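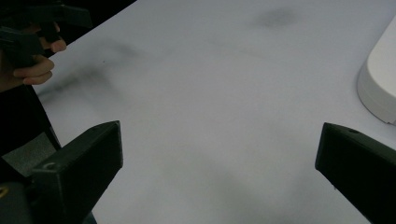

White table, middle and left side, grey smudges.

August, started 9 am

Surface cleaning, big white table in the back room. Entry is mostly for me and Faizal, but Wulan asked to have the method written down before she does the two at Livusden.

The complaint is the same as last time. The top has gone grey in patches, mostly where people lean and where things get dragged to the edge and back. Anel thinks it is graphite and rubber off the bottom of the parts trays. I think it's more than one thing, as the marks didn't all come up the same way when I tried the corner in July. Bożena says the finish is matte and holds on to everything, and we should have bought the satin one. Noted.

Part of the trouble is telling a mark from a shadow. On a matte white top a soft shadow looks a lot like a stain, and I have spent time before rubbing at a patch that moved when I moved. So now I wipe a finger across first, and then look at it again from the other side of the table. If it stays put it gets pencilled on the sheet as a mark. If it goes, leave it alone.

Order of work:

Clear what can be cleared. Dry microfibre over the whole top, long strokes, one direction. Then warm water with a small squirt of dish soap, cloth wrung out hard. Then a second cloth with plain water. Dry straight away, don't let it sit. Only after that go to anything stronger.

For the stronger stuff I had three things on the shelf. The Skutesell spray, isopropyl in the squeeze bottle, and a melamine sponge. Tried each on the underside lip before touching the top.

Skutesell: took the light smears off with two passes. Leaves a film if you don't rinse it, and the film picks up dust by the next day. Rinse it.

Isopropyl: good on the rubbery marks, nothing much on the others. Smell is strong with the window shut. Bottle is nearly empty, have put it on the order.

Melamine sponge: works on everything and I still don't like it. It's a fine abrasive and it changes the sheen. On the test strip there was a slightly shinier patch after 10 strokes that I could find with my eyes half closed. Last resort, and only with hardly any pressure.
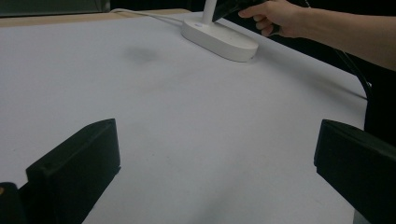 The wooden edging wants its own cloth. Water gets into the joint between the white and the wood, and the strip has swollen before on the old table at Nelell, where it lifted far enough to catch a sleeve. Damp only, wipe along the length, and dry it with a towel pushed into the corner. Hanne has some of the oil left over from the stools if it starts to look thirsty. I wouldn't do it before the top is finished, as oil on that white surface would be another whole entry.

Anything with a base that sits flat on the top should be lifted and put back, never slid. I know it's quicker to slide. Grit gets under there and you end up with a fine scratch that fills with dirt, and then it looks like a stain that won't clean. Wipe the bottom of the base too while it's in your hand. Felt pads would help, Faizal was going to look for some.

Grit note: the melamine dust counts as grit. Vacuum after using it, soft brush head, then go back over with the damp cloth.

Still to sort out:

Whether the streaky marks are in the finish or on it. If they're in it then cleaning is a waste of an afternoon, and we should talk about a mat. Jacobs does a cut-to-size one in light grey but I haven't asked about price. Anel is against a mat because the edges curl.

Where the trays live. If they're the cause then a shelf fixes more than soap does. There's a spare one behind the door, needs brackets and 32 mm screws, which we have in the blue tin.

Wulan — use the small cloths, not the big ones, and change them more often than you think you need to. The big ones just move the grey around. Ask me for the test sheet before you start, there's a copy clipped inside the cupboard.

Window left open a bit. Cloths are in the sink.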